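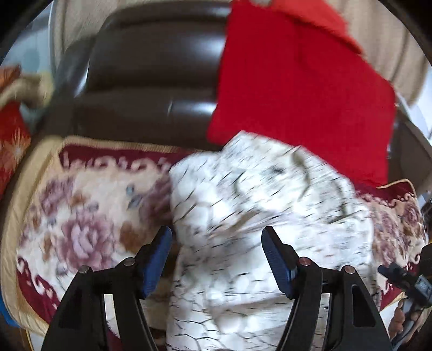

Dark brown sofa with a red cloth over the backrest

Vanlow 464 Tabletop Spectrograph

If you have been taking pictures of the night sky for a while and have started to wonder what the stars are made of, the Vanlow 464 is a lovely place to begin. It fits behind most small telescopes and spreads the light of a single star into a long, clean band of color, so you can pick out the dark lines left by hydrogen, calcium and all the rest. We have sold spectrographs for a good many years now, and this is still the one we take home ourselves on clear evenings in June.

The body comes from Halarex and weighs 1268 grams with the slit and guide port fitted - light enough for a modest mount, though you will want to rebalance before you start. Two slits are included, a narrow one for bright stars and a wider one for those nights when the air just won't settle down. The Vestine calibration lamp is sold separately, and we do suggest it if you hope to compare your results from one season to the next.

Yook software is included for lining up and measuring your spectra, and the guide runs to 59 pages, with a nice slow chapter on your first night out. Please take your time with it! Vega makes a very forgiving first target.

Item no. 464-2
Page updated 12 Feb 2019

Shares: 59 | Comments: 2

Contact us | © Vanlow | Back to top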